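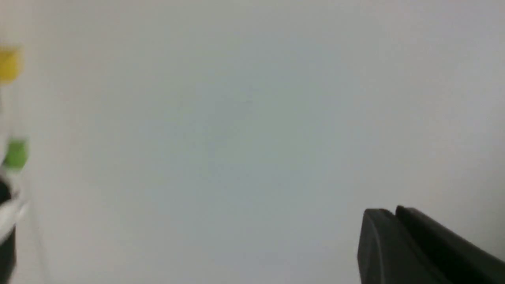
Do I need experience of cleaning work to apply for the table places at Kurkow?
Experience is welcome but it is not necessary. We show every new person how we do the tables, and the first two shifts are always done together with a colleague.

Table and Room Attendant (part-time, evenings)
Hurkik Shared Workrooms, Kurkow building, ground floor and first floor

Hurkik rents out work tables by the hour. People come to us to sew, to sort photographs, to repair small things, to cut paper, to prepare parcels and to do many other jobs for which the kitchen table at home is too small. When they leave, the table must be ready for the next person. This is the work for which we are now looking for 4 new colleagues.

The tops of our tables are pale, and on a pale top everything shows. A line of pencil, a drop of glue, a thread, a ring from a cup. Our members notice it, and they are right to notice it. We therefore look for people who have patience with a surface and who don't stop when it is only nearly clean.

What you will do

You clear the tables after each booking and put the shared things back on their shelves. You wipe the tops, first with a damp cloth and then with a dry one. You look at the top from the side, with your head low, against the light of the window or the lamp. You take glue away with the plastic scraper and never with a knife. You put forgotten things in the box at the desk, with a paper saying the table number and the hour.

Between bookings you have fifteen minutes for each table. This is enough if the member has tidied a little, and it is not enough if somebody has worked with glitter. In such case you tell the desk and the next member gets another table. We don't ask you to hurry with it.

At the end of the evening you fill the cupboards – scissors, rulers, pins, tape, cutting mats – and write down what is missing. Last year we had 3442 bookings, so the list is seldom empty.

Who we are looking for

You are calm and careful with objects that belong to other persons. It happens often that a member leaves for ten minutes to buy a coffee and everything lies open on the table. We do not move such things, also when they seem to be rubbish. Small pieces of paper can be a pattern that took someone a week.

You can stand and walk for four hours. You can lift a box of cutting mats from the floor to the table, or you can tell us that you prefer not to, and then we arrange the shift differently. You speak enough English to answer simple questions of members. Mine was not very good when I started here, and the members were kind about it.

You don't need to know sewing or any craft. Many of us have learnt something in the meantime, because members like to explain what they make.

Hours and pay

The shift is from 17.30 to 21.30, three evenings per week. You choose your evenings together with Faith Shirima, who makes the rota. Monday is our busiest evening and everybody takes a Monday shift in turn. The pay is 597 per month before tax, with a further 400 paid once after the first six months. Holidays are paid. Tea, coffee and bread are in the back kitchen, and you may use a free table for your own work outside of your shift without payment.

Gloves and aprons are given by us. Please bring shoes which are closed at the front. If your skin is sensitive to soap, write it in your application and we will order the other one.

How to apply

Write us a short letter, half a page is sufficient. Tell us which evenings are possible for you and from when you can start. We do not ask for a photograph or for school certificates. You may also leave the letter at the desk in an envelope with the name of Peninah Barasa, who reads all applications. We would like to have the letters before the end of March.

If we invite you, you will talk for half an hour with Peninah and Dennis Mutiso, and after this you will clean one table with Dennis. It is not an examination. He wants to see how you look at a table, and you can see if you like this work. We pay your bus ticket for this visit, so please keep it.

For questions about the rota ask for Faith, for all other questions ask at the desk after 14.00. The entrance is from the courtyard side; the door to the street is closed in the evening.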